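Skirkano Trainer Bid: Supplier FAQ
2 min read

Who can bid?
Any firm cleared for defense airframe work. Teams must name one lead contractor.

How many aircraft are covered?
The base order is for 331 spare rotor blade sets and two training helicopters.
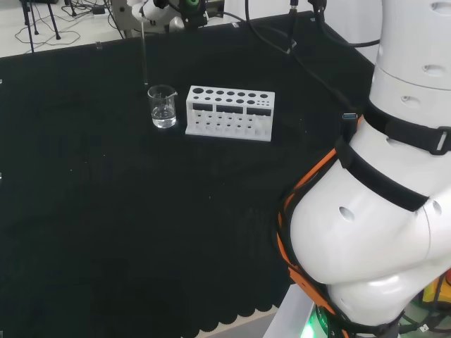
Options for more aircraft are priced separately and stay open for 1,095 days after award.

Where do questions go?
Send them in writing to Heather Cairns at the Omendale contracts office. 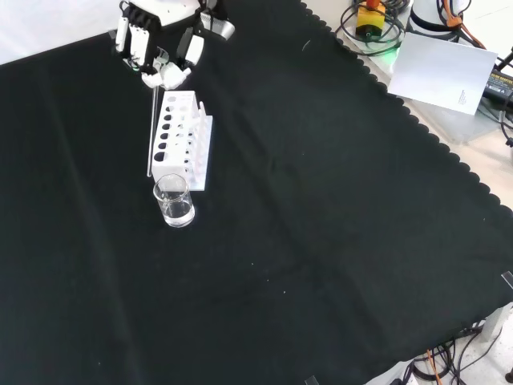 When are proposals due?
In April. Late proposals are returned unopened.

Related
Seneo wins engine overhaul work
Borbély protest denied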